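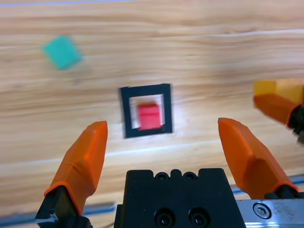 ## Villanueva film series returns with three family dramas

Sun 2 October

The Villanueva Film Society will open its fall season this month with three feature films about parents and children. All screenings will take place at the Plilus Theater, and each will begin with a short introduction by a member of the programming staff.

The season opens with "Jundetti," a drama about a widowed ferry operator who takes in her late sister's two sons. It was shot over one winter with a cast drawn mostly from local stage companies. The other two titles will be announced when screening rights have been confirmed.

Admission is free for members. Guests may reserve up to three seats per screening through the box office. Doors open 30 minutes before each show, and late seating is limited to the rear balcony.
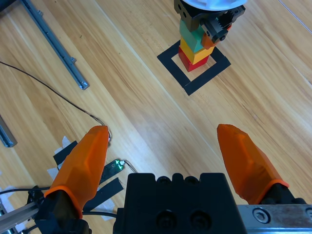
The Society has also received a grant of $3,000 from the Nostach Fund to print new program booklets. The booklets will carry cast lists, running times and a short essay on each film. The cover will be printed in a warm orange, on uncoated cream paper, with the season title in black. Copies will be available in the lobby from opening night.

Patrons who need captioning devices or step-free seating should contact the box office before the day of the screening. The theater's east entrance remains closed for repairs in October.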